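To: Members' List, Kimlow Guest House Association
From: Naheed Dhanial, Office of Member Services
Date: December 23, 2022
Subject: Re: Linen exchange and the winter schedule

Dear Members,

Thank you to all who wrote in response to the October notice. The question below was raised by Rosaire McIntyre and reflects several others that reached this office, so I am answering it on the list.

Rosaire McIntyre wrote:
> Our house has received two different statements about the linen
> exchange. The first says that pickup moves to Tuesdays for the
> winter. The second says that houses with fewer than ten rooms stay
> on the old day. We have eight rooms. Which applies to us? I would
> also like to know whether towels we bought ourselves may go in
> with the rented ones, and who pays if they do not come back.

On the first point, the second statement is correct. Houses with fewer than ten rooms keep their present pickup day through the end of March. The Tuesday schedule applies to the 37 larger houses only. The first statement went out to the full list in error, and I regret the confusion.

On the second point, member-owned towels may be sent to Vesico together with rented pieces, provided they are placed in a separate bag and entered on the yellow slip. Each piece must carry a sewn or stamped house number. Pieces without a number are held at the Flarnard depot for 30 days and then released to the general stock. The depot recorded 3,107 pieces of all kinds during the last quarter, of which 235 had no number that could be read. Most of these were bath and pool towels.

Under section 3 of the agreement, Vesico pays the replacement cost of rented pieces lost in its care. Member-owned pieces are covered only if they were listed on the slip at pickup. A claim must reach this office within two weeks of the return date, with a copy of the slip attached. Claims made by telephone cannot be accepted.

Members have also asked whether colored towels may be included. They may, but they are washed apart from white goods and come back one pickup later. Please plan your stock with this in mind, particularly over the holiday period – the plant will be closed on the first two working days of January. 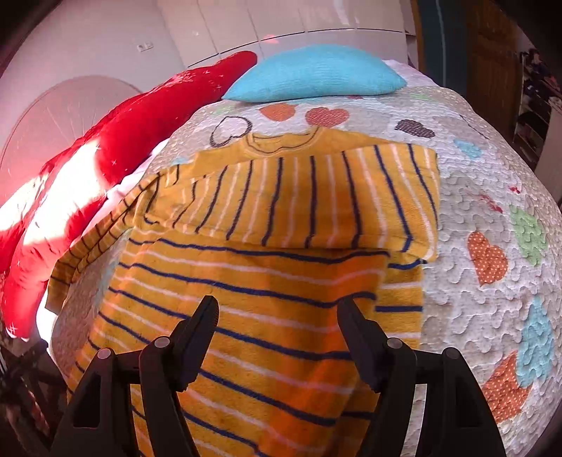
Striped towel, folded. Colored goods go in their own bag.

The revised slip, prepared with the help of the Polák print shop, will be mailed with the January invoices. Old slips remain valid until your supply runs out.

Questions about individual accounts should be sent to me directly and not to the list.

Respectfully,

Naheed Dhanial
Office of Member Services
Kimlow Guest House Association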